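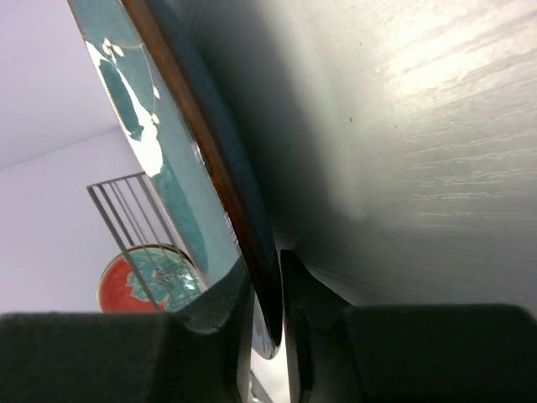
## 3.2 Plates and racks

**Figure 3.** A glazed plate with a brown rim, held on a tilt beside a grey-white surface. A second decorated plate and a metal rack are behind it.

The dishes used in the households we visited were seldom plain. Most families owned at least one set of glazed ceramic plates with a painted or molded pattern, and these were the plates people talked about when we asked what they were careful with. Figure 3 shows one with cream petals or buds on a light blue-green face. Seen nearly from the side, the rim reads as a thick brown band, and the pattern is hard to make out. This matters for storage. A plate kept upright in a rack shows its edge to anyone standing at the end of the row, and people who owned more than one patterned set told us they picked plates out by rim color.

We recorded 40 households between the first visit and the end of October. Each was asked where plates go after washing, how long they stay there, and where they go next. Answers fell into two groups. In the first, the rack is a stop on the way to a cupboard, and plates are moved at a fixed point in the day, usually before the evening meal. In the second, the rack is where the plates live. They are taken from it, used, washed and put back, and the cupboard holds only what is kept for guests. Households in the second group owned fewer plates in daily use and were more likely to own a metal rack with fixed slots.

Slot spacing came up more often than we expected. A plate with a thick rim takes up more room than its flat center suggests, and in a narrow rack it either leans or has to skip a slot. Leaning was the usual choice. Lizeth Villca, who carried out the interviews in Domberg, noted that people rarely described a leaning plate as badly placed. They called it "in" as long as it did not touch the one in front. Contact between glazed faces was the thing they wanted to avoid, and several people ran a finger along the rim of an older plate to show her where it had chipped.

Position along the rack also followed a pattern. Large plates went to the end nearest the wall, bowls to the open end, and small plates wherever there was space. Left-handed members of a household sometimes reversed this, and in shared homes the order could change from one washing to the next. Svenja Kuhlmann coded these changes separately and they are reported in Section 4.1. We did not treat them as errors, as the people involved did not.

The way a plate is held while it is being put away depends on the rack more than on the plate. For flat stacking in a cupboard, people held plates level with both hands, often several at once. For a slotted rack, they took one plate by the edge, turned it upright, and lowered it at a slant until the rim met the base. The slant was corrected last, or left as it was. When the rack stood close to a wall the plate had to come in from the front or from one side, and this made the turn shorter. Participants in small kitchens said that they preferred to load the far slots first for this reason.

Glaze had a smaller effect. Glossy plates show bright reflections under kitchen lights, and two participants said that they checked for leftover food by tilting the plate until the glare moved off the pattern. Others checked by touch. Dark rims were described as good at hiding marks, which some saw as an advantage and others as a reason to wash the edge twice.

There are limits to what can be drawn from this part of the study. The interviews leaned toward people who liked their dishes and were glad to talk about them, and homes that used mainly plastic or paper plates are underrepresented. We also asked about the plates in daily use first, so that the guest sets were often discussed briefly at the end of the visit. Declan Madigan's follow-up calls filled some of these gaps, but the answers given by phone were shorter and contained little about how plates were placed or held. For that reason they are used only in the counts in Section 4.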